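# Galerie: Projekt Prasora, Roboter-AG Grultden

Wir sind eine Gruppe von Schülerinnen, Schülern und Studierenden, die zusammen zwei Roboterarme programmiert. Das Projekt heißt Prasora und hat im Januar angefangen. Auf dieser Seite sammle ich Bilder von unserer Arbeit und schreibe zu jedem Bild ein wenig dazu. Deutsch ist nicht meine erste Sprache, deshalb bitte ich um Verständnis, wenn ein Satz etwas ungewöhnlich klingt.

Die Aufgabe in diesem Halbjahr ist die Schüsselaufgabe: Schüsseln in verschiedener Größe sollen ineinander gestellt werden, die größte außen und die kleinste innen. Für einen Menschen ist das sehr leicht. Für zwei Arme mit je zwei Fingern ist es eine gute Übung, weil der Rand von jeder Schüssel eine andere Höhe hat.

## Die Schüsseln auf dem Tisch
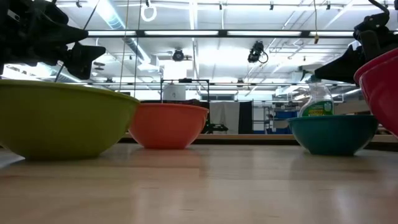 *Letzte Änderung dieser Seite: 27. September 2020*

Beide Greifer sind über dem Tisch, und die Schüsseln stehen noch einzeln. Die gelbgrüne ist in dieser Ansicht der Kamera am nächsten. Bei der roten rechts am Rand sieht man gut, wie schräg so eine Schüssel neben dem Greifer liegen kann. Diese Schräglage macht uns beim Ablegen die meiste Arbeit.

Wir haben den Armen Namen gegeben, damit man in der Gruppe schneller sprechen kann. Der eine heißt Nasia, der andere heißt Ko. Am Anfang haben wir immer "der linke" und "der rechte" gesagt, aber das hängt davon ab, auf welcher Seite vom Tisch man steht, und es gab viele Missverständnisse. In unserem Programm stehen jetzt auch nur noch die Namen.

Eine Regel gilt für alle: Wer die Arme startet, sagt es vorher laut und wartet auf eine Antwort. Die Hände bleiben außerhalb vom Rahmen, solange ein Arm sich bewegt. Auch wenn nur "kurz" etwas gerade gerückt werden soll, wird zuerst gestoppt.

## Der Stapel von oben 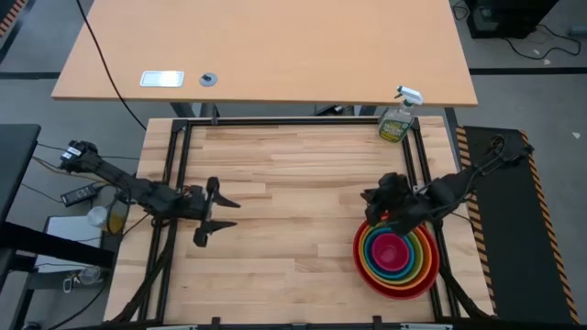
Für das Greifen am Rand haben wir fünf verschiedene Winkel ausprobiert. Wenn der Greifer zu steil kommt, stößt ein Finger leicht gegen die nächste Schüssel. Wenn er zu flach kommt, rutscht der Rand weg. Zur Zeit benutzen wir den mittleren Winkel - er ist nicht perfekt, aber bei den großen Schüsseln ist er zuverlässig. Die kleinen brauchen wahrscheinlich einen eigenen Wert, das wollen wir als Nächstes prüfen.

In unserem gemeinsamen Protokoll stehen inzwischen 2.057 Einträge. Bitte schreibt auch die misslungenen Versuche hinein, mit Farbe der Schüssel und Name des Arms. Einträge ohne diese Angaben kann ich später leider nicht auswerten.

Wer bei uns mitmachen möchte, braucht keine Vorkenntnisse im Programmieren. Ein bisschen Geduld ist wichtiger. Neue Mitglieder arbeiten zuerst zu zweit mit jemandem, der die Arme schon kennt.

Texte und Auswahl der Bilder: Rosimeire Macedo, Roboter-AG Grultden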